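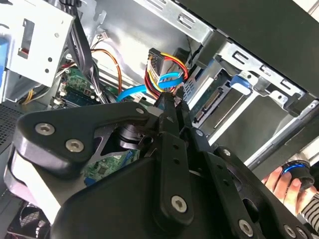
Sovum to teach robots computer dismantling by hand guidance at Nernby site

Nernby, March - Sovum has started a programme to train robots to take apart old desktop computers by having experienced workers show them the job. The work is being carried out at the company's recycling site in Nernby, with software supplied by Eltura.

Under the programme, workers guide a robot gripper through each step inside an open computer case. The robot records the path of the gripper, the force on its fingers and the view from a small camera at the wrist. Jobs that are awkward to lead by hand are shown by remote control from a desk in the next room.

The first tasks are unplugging power and data cables, releasing drives from their bays and lifting out memory modules. Sovum plans to collect 1000 demonstrations in the first stage, using 130 cases from different makers. Each session lasts 90 minutes, after which the worker changes over.

"A desktop case is a crowded place to work," said Bernardo Sampaio, head of robotics at Sovum. "Cables run in front of the parts you want, and the next machine is laid out differently. We tried writing the steps out as fixed movements and spent most of our time correcting them. Someone who has been doing this for years can show the robot a good way in on the first go."

Demonstrations that go wrong are kept as well. If a worker snags a cable or has to back out and try again, the recording is marked and used to train the robot to recover.

Ayman Shawky, who leads the dismantling team at Nernby, helped choose the tasks. "The people on my team set the pace," he said. "They know how hard you can pull on a connector before it breaks, and that is hard to put in a manual. Most of them were comfortable with the hand guiding after a morning. The remote control took longer - you lose the feel of it."

Staff from the Torres depot will join the sessions once the first stage is complete. They will bring 50 small-format cases, where there is less room for the gripper to turn.

Sovum will decide on a trial on the working line after reviewing the results of the first stage.

Press contact: Sovum press office, Nernby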